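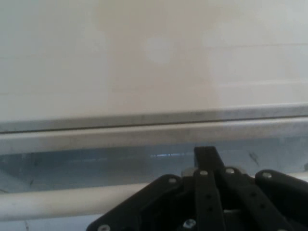 Figure 7. Wrist camera view with the gripper just under the metal ledge, white bar behind it.

Section 7: Setting the Wrist Camera and Checking the Gripper Linkage

By now your Sepp arm is bolted down, powered, and talking to the Prullimari controller. Great, because this is where it gets fun! You are going to teach the arm where the ledge is, using its own wrist camera, and give the gripper a good look while you're there. The Londwood cell and the Flumollow cell use the same procedure.

What you need
The hex key set from the accessory tray
A soft, lint-free cloth
The teach pendant, charged
A small flashlight

CAUTION: Keep the pendant in your hand the whole time. The gripper travels very close to the ledge in this section, and you want the stop button under your thumb.

7.1 Bring the gripper to the ledge

1. On the pendant, open Setup and choose Wrist View. The live picture comes up on the left side of the screen.
2. Set jog speed to the lowest step.
3. Jog the arm until the ledge runs all the way across the picture, side to side, near the middle. The plain wall should fill the upper half.
4. Raise the arm slowly until the top of the tall upright link sits just under the lower face of the ledge, as in Figure 7. Stop before they touch.
5. Press Hold.

Note: A slight tilt is fine. In Figure 7 the ledge rises gently from left to right, and the controller handles that much without any help from you. If yours slopes so steeply that it leaves the picture at one side, rotate the wrist joint a little and go back to step 3.

7.2 Mark the ledge

6. Tap Find Edge. The controller looks for the thin dark groove between the narrow top strip and the wider face below it, and draws a green line on the pendant screen.
7. Compare the green line with the groove. If it has landed on one of the faint seams in the wall, tap Reject and try again. This happens now and then, especially in flat light, and the second try usually gets it.
8. Tap Accept, then save the position in slot 477. The return routine in Section 9 looks there and only there, so please don't pick a different slot!

Note: Scuffs and smudges on the ledge don't bother the edge finder. Bright glints can. If a reflection on the bluish area under the ledge confuses it, dim or turn the nearest lamp and repeat step 6. Wipe the camera window with the cloth too – fingerprints spread the glare.

7.3 Check the linkage

The view you just saved is also a very handy inspection view. The links overlap, and you can see several of the bolts that hold them without climbing into anything.

9. Look over the silver bolt heads against the black plates. Each should sit flat on its part.
10. Press Stop, lock the arm, and wait for the pendant to show Safe.
11. Reach in and try each bolt with the matching hex key. Snug is right. Do not lean on the key, or you may crack the plate.
12. Shine the flashlight on the small light-gray fitting behind the tall upright link. Turn it gently with your fingers. If it spins freely, replace it before you go on.
13. Unlock the arm, back it straight down and clear of the ledge, and cycle the gripper 2 times at low speed.

CAUTION: Never cycle the gripper while it is still up against the ledge. The links swing outward as they move and can catch on the metal.

A smooth, even sweep means the linkage is in good shape. If one side lags or you hear a click, go back to step 10 and check the bolts on that side first.

Repeat 7.3 every January, and any time the gripper has been off the arm. Then go on to Section 8, Teaching Your First Pick.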